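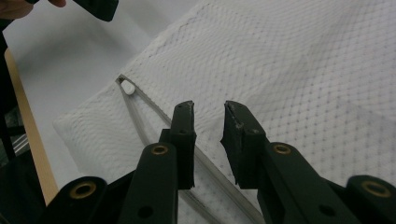 Yolanda Collado pregunta si hay que lavar la lana a mano siempre, porque a ella la lavadora le ha dejado ya dos rebecas de la talla de un niño y no quiere arriesgar la tercera.

Se puede lavar a máquina casi todo el punto que la etiqueta permite, y también la ropa interior, las medias y las blusas finas. Lo que encoge una rebeca suele ser la mezcla de agua caliente, roce y centrifugado fuerte. Esta guía sigue el orden en que se hace el trabajo en casa: leer la etiqueta, separar, embolsar, lavar y secar.

Leer la etiqueta

El símbolo del barreño con agua indica si la prenda se puede lavar. Si está tachado, la prenda va a la tintorería y el resto de la guía no se le aplica. Si dentro hay una mano, se lava a mano. Un número es la temperatura máxima, y las rayas debajo del barreño piden un programa más suave: una raya, suave; dos rayas, muy suave.

El cuadrado con un círculo dentro se refiere a la secadora. En el punto de lana aparece tachado casi siempre. Un cuadrado con una raya horizontal significa secar en plano.

Si la etiqueta se ha cortado o ya no se lee, trate la prenda como lana: agua fría o templada, detergente sin enzimas y secado en plano.

Separar la ropa

Haga los montones por tejido y después por color. En mi casa salen estos:

Lana, cachemir y mezclas con más de la mitad de lana.
Seda y viscosa.
Medias, encajes y ropa interior con aros.
Punto de algodón, que aguanta más pero se deforma.

Saque del montón todo lo que lleve ganchos o velcro, o ciérrelo bien. Un velcro abierto estropea unas medias en un solo lavado. Las toallas y los vaqueros van en otra carga.

Mire también las manchas en este momento. Una mancha de grasa en lana se trata con una gota de jabón lavavajillas neutro, extendida con el dedo y sin frotar, y se deja reposar un cuarto de hora. Las de sudor en seda son más difíciles y a veces no salen. Orhun Çınar, que lleva años arreglando mis blusas, me recomendó probar primero en la costura interior cualquier producto, y así lo hago.

Elegir y llenar la bolsa

Las bolsas de malla se venden en varios tamaños. La malla fina va bien para medias y encajes; la de agujero más grande deja pasar mejor el agua y sirve para jerséis. Hay modelos con forma cilíndrica para sujetadores, que yo uso poco.
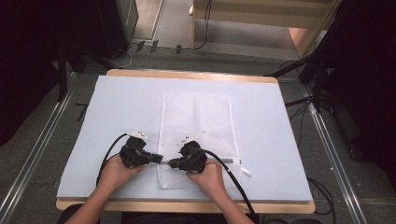

Bolsa plana de malla blanca con cremallera.

Dé la vuelta a la prenda, abroche los botones y dóblela sin apretar. Meta una sola prenda de lana por bolsa. De ropa interior caben varias piezas, siempre que quede al menos un tercio de la bolsa libre. Una bolsa repleta funciona como una pelota: el centro sale con jabón.

Cierre la cremallera hasta el final. Muchas bolsas tienen una funda elástica pequeña donde se esconde el tirador; si la suya la trae, úsela. Si no, un imperdible sin pintura o un trozo de hilo de algodón anudado hace el mismo papel.

Revise las costuras de la bolsa de vez en cuando. Cuando el hilo se suelta junto a la cremallera, los ganchos acaban saliendo por ahí. Un repaso con puntada de festón alarga bastante la vida de la bolsa, y para coserla conviene apoyarla extendida en una mesa y sujetar bien el borde

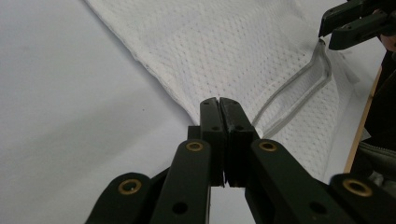

mientras se da la primera puntada, con la aguja entrando por la cinta de la cremallera y saliendo por la malla. Use hilo de poliéster, que resiste mejor los lavados que el de algodón. Una puntada cada tres o cuatro milímetros es suficiente. Al terminar, remate con dos nudos por el lado de dentro.

Programa y detergente

Use el programa de lana si la máquina lo tiene. Si no, el de delicados, con la temperatura en 30 grados o en frío y el centrifugado en el valor más bajo. El tambor debe quedar a medio llenar. Con una sola bolsa ligera algunas máquinas no consiguen repartir el peso y se paran antes de centrifugar; en ese caso añada un par de camisetas claras de algodón.

El detergente tiene que ser líquido y para lana. Los detergentes corrientes con enzimas atacan la fibra, y el polvo a baja temperatura deja restos blancos en el punto oscuro. Ponga la mitad de lo que indica el tapón. No eche suavizante a la lana ni a las prendas deportivas.

La cachemira fina yo la lavo a mano. El barreño con agua templada, una cucharada de detergente, diez minutos de reposo y dos aclarados a la misma temperatura que el lavado. El cambio brusco de agua templada a agua muy fría apelmaza la fibra. Para escurrir, apriete la prenda contra la pared del barreño. No la retuerza.

Secar en plano

Extienda una toalla grande en la mesa, ponga el jersey encima y enrolle todo junto, apretando con las manos a medida que avanza. Desenrolle y pase la prenda a otra toalla seca o a un tendedero de rejilla. Ahora es cuando se le devuelve la forma: se estiran las mangas hasta su largo, se alinean los costados y se cierra el escote.

Conviene tener apuntadas las medidas. Una chaqueta larga de punto que tejí el año pasado tiene 146 centímetros de contorno abajo, y después de cada lavado paso la cinta por el borde y tiro un poco donde falta.

El jersey tarda entre uno y tres días, según el grosor y la humedad de la casa. Dele la vuelta cuando la cara de arriba esté seca al tacto. Ni radiador ni sol directo. Las medias y los encajes sí se pueden colgar, con la pinza en la cintura.

Si la prenda ya ha encogido

Un encogimiento leve tiene arreglo. Deje la prenda media hora en agua templada con una cucharada de acondicionador de pelo, escúrrala en la toalla sin aclarar del todo y estírela poco a poco, fijándola con alfileres inoxidables sobre una superficie acolchada. Repita al día siguiente si hace falta. Si el punto se ha vuelto fieltro y ya no se distinguen las mallas, no va a volver a su talla. Para fundas de cojín o plantillas sirve perfectamente, y se corta sin que se deshilache.

Guarde las bolsas secas y abiertas. Yo las cuelgo detrás de la puerta del lavadero, con la cremallera descorrida.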